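About Drirkus

Drirkus is a shared robot workshop. We have a ground-floor room with a small store behind it, and 19 members who build robot arms and the parts that go on the end of them. Some of us do this sort of work for a living and some had never held a soldering iron before they joined. Most of what gets built here is meant to go home with somebody and sit on a desk or a kitchen worktop.

The workshop was started by Tatiana Doležal, who had been building an arm in her spare bedroom and ran out of bedroom. She took on the lease in October with three friends, so there were four keys to begin with, and we still use the same lock. The room had been a picture framer's. We kept his benches and his dust extraction and painted the walls.

What we work on

Our main project is an arm called Kullota. It is a table-top arm with a two-finger gripper, designed so that one person with ordinary hand tools and access to a 3D printer can put it together over several weekends. The drawings, parts list and control software are shared among all members. Every Kullota is slightly different, as people change the base to suit their own table or swap the motors for ones they already had. 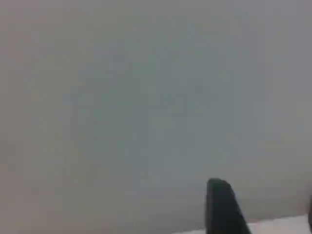

Gripper fingers take up more of our time than any other part. The first Kullota fingers were flat plates that slid off anything round, and we went through a long run of shapes before settling on the present family. They are printed in pairs, and you can swap one pair for another with a hex key. The dark finger with the blunt, rounded tip, broader at the base than at the top, is the sort of outline we keep coming back to. Wide at the bottom gives the screws something to bite into, and narrow at the top lets the arm reach between things that are close together. Members who want to try their own are welcome to start from our files. Please write the version number on the inside face in paint pen, or it will end up in the spares drawer with all the others.

The second project is Cherkaoui, which is software. It takes the pictures from a camera on the arm, keeps them in step with the joint positions and saves the lot in one folder per run. It began as a way of finding out why a grasp had failed and has grown into how we teach the arm a task: a member guides the arm through it by hand, does it again, and goes on until there are enough runs to train on. Cherkaoui is fussy about clocks. If your laptop goes to sleep in the middle of a run you will lose that run.

What we practise with

We stick to household jobs. Packing and unpacking shopping, clearing a table, putting lids on things. They sound easy and they are not, particularly where cloth is involved. A bag is a different shape every time you put it down, and a handle that was within reach on one run can be underneath on the next. 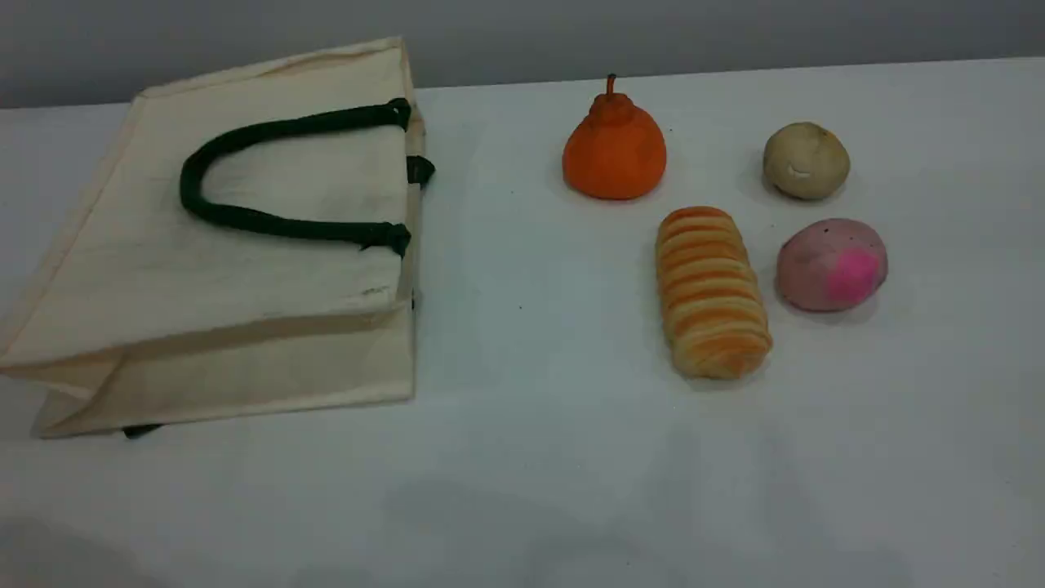

Canvas tote with rope handles, and four food items to its right on the white table.

We keep a crate of practice objects in the store, mostly food shapes, boxes and bags. Anyone may borrow from it. New objects are welcome as long as they are clean, light and will survive being dropped. Glass and real food stay out of the crate. Tins are allowed if they are empty and the edges have been taped.

How the room is run

There are four arm benches and two benches for general work. Arm benches are booked on the sheet by the door. General benches are first come, first served. The printers run overnight if you have had the induction, and the band saw stays off unless there are two people in the room.

Every arm in the workshop must have a stop button within reach of the person using it. We also ask that new builds run at reduced speed until another member has looked over the wiring. This takes ten minutes and has saved us several motors.

Members pay monthly, plus filament at cost. We also do a small amount of paid repair and fitting work for a local firm, Nusuvberg, and the money goes towards rent. It paid for the second printer and most of the shelving. We do not sell finished arms.
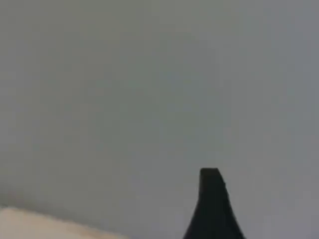 Do I need to know how to program before I join?
Most people pick up what they need while building their first arm. The basic Kullota moves can be run from a menu, and there is usually a member at the next bench who can help with the rest.

Visiting and joining

Come and see the room before you sign up. Write to us through the contact form, tell us what you would like to build, and one of us will suggest an evening. There is a step at the front entrance and a level way in through the yard – mention it when you write and we will have the gate open. Under-16s can visit with an adult but cannot use the machines.

Membership is limited to what the room will hold. If we are full we keep a waiting list and work down it in order.

Page last updated 28 December 2023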